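Skedham Hall Users' Group
Minutes of the August meeting, held in the small meeting room at 7.15 pm

Present: eight members. Apologies were received from two.

1. Minutes of the last meeting
Agreed as a true record, with one correction. Under item 4, "hot water urn" should read "hot water boiler". The urn was disposed of in the spring.

2. Matters arising
The door closer on the side entrance has been adjusted and no longer slams. The second set of keys has still not been returned by the previous hirer. A letter will go out before the next meeting, and the cost of replacement will be taken from the deposit if there is no reply.

The noticeboard has been moved to the lobby. Two groups said they preferred it where it was. No action.

3. Refreshment area
Most of the meeting was spent on this item.

The counter is still being used as a place to leave things. Bags, straps and other odds and ends are put down there at the end of a session and are still there when the next group arrives to make tea. It was agreed that the worktop is for preparing and serving drinks and that each group should clear it before locking up. Paper bags with food in them are to go home or in the bin the same evening, as there were ants in the summer two years ago.
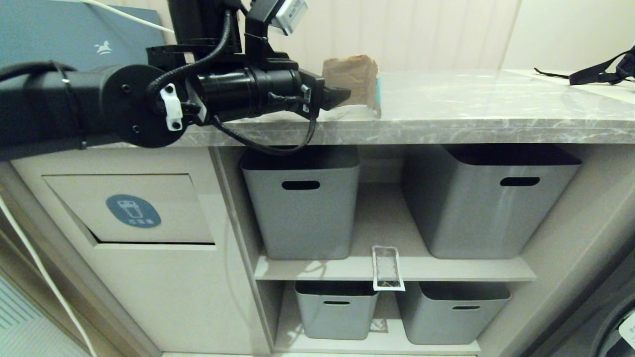
The grey storage bins in the open shelves were discussed next. There are four of them and no agreed use for any. The Gisel Art Group has been keeping cloths in one, and the toddler session has been using another for spare beakers, but neither had told the other groups. After some discussion the following was agreed:

Top shelf, left (the tall bin): paper towels and bin liners.
Top shelf, right (the larger bin): cups and beakers for general use.
Bottom shelf, left: tea towels and cloths, clean only.
Bottom shelf, right: lost property, to be emptied at the end of each month.

The label holder on the shelf edge is to be kept and a card made to fit it. One member asked whether the bins should have lids. It was felt that lids would be lost and that the handle holes made the bins easy enough to pull out. Loose bits of paper should be cleared from the shelves when the bins are taken out for wiping.

The flap for the built-in bin has a round label with a cup on it. Some hirers take this to mean cups only and others put everything in. The meeting was split. It was decided to leave the label alone and add a line to the hirers' sheet saying that food waste should be bagged first.

Action: card for the label holder, and new wording for the hirers' sheet.

4. Supplies
The last order from Tetteh Catering Supplies was for 400 paper cups and 14 rolls of kitchen towel. The cups should last until after Christmas. The invoice came to £77 and has been paid. The art group asked to be charged separately for the towel they use. This was not agreed, as it would be difficult to work out.

5. Quotation for worktop sealing
Grolarmont Interiors has offered to reseal the join at the back of the worktop while they are doing the windowsills. They need the area clear for one full day. The quotation was accepted, subject to the work being done outside term time. Groups will be told the date in advance and asked to bring flasks.

6. Hire charges
No change this year. To be looked at again once the heating costs are known.

7. Any other business
The vacuum cleaner needs a new belt. The dance class asked for an extra 30 minutes to set up before their show, which was granted at no charge.

Next meeting: same room, 7.15 pm, date to be circulated by email. The meeting closed at 8.40 pm.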